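Forora Automation Safety
Thread

1/ Our guidance on shared robot cells has been revised. It applies to any area in which two or more arms can reach the same work surface, at our own sites and at those of our partners. The main points are set out in this thread.

2/ The revision follows a review led by Yaqin Fu between January and May. The review covered 38 cells at the Cudwood and Hegarty sites and drew on 1,680 entries in the shift logs. We thank the operators who kept those logs.

3/ Each cell must have a named responsible person for every shift. The name is to be written on the cell card before the first start. A team name or a job title alone will not be accepted.

4/ A risk assessment made for one arm does not cover two. Where a second arm is added, even for a short trial, the assessment must be repeated for the pair, with both tools fitted and at the full reach of each.

5/ Overlapping reach must be drawn on the cell plan. Where two arms share a table, the controller must grant the shared zone to one arm at a time, unless the assessment expressly allows both to enter together.
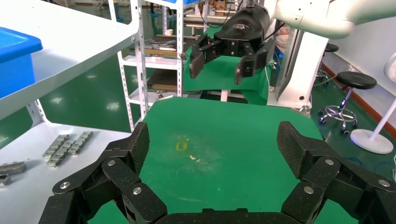 6/ The speed limit for an arm entering a shared zone during set-up is 100 mm per second. The earlier guidance left this figure to the integrator. Sites that have been using a higher figure should change it before their next set-up.

7/ Grippers are part of the assessment. Fingers, pads and jaws can trap a hand even when the arm itself is still. Closing force must be recorded for each tool, and the record renewed whenever pads or fingers are changed.

8/ Cables that travel with the tool must be checked through the whole range of movement, at low speed, with one person watching and a second at the stop button. The check is repeated after any change to the tool.

9/ Walkways beside a cell must be kept at least 800 mm wide. Stools, fans, trolleys and trailing leads are to be moved out of the walkway before the arms are enabled. The review found this to be the rule most often missed.

10/ Shelving within reach of an arm counts as part of the cell. Parts and bins should be stored so that no one needs to lean past an enabled arm to collect them. If that cannot be arranged, the shelving must be moved.

11/ Work surfaces should be wiped down at the end of each shift. Position marks that are no longer in use should be removed at the same time. Old marks were named in several log entries as the cause of a wrong set-up.

12/ Hand guiding is permitted only by trained staff, with one arm guided and the other held in a monitored stop. Training records from the Flaken programme remain valid and need not be repeated.

13/ A reader has asked whether temporary demonstration cells are exempt. They are not. Zhiqiang Bai, who maintains the cell plan template, has added a short form for cells in use for less than a week.

14/ Comments on the wording may be sent to the site safety office. Please quote the post number in this thread and the name of your site. Questions on existing cells should go first to the responsible person named on the card.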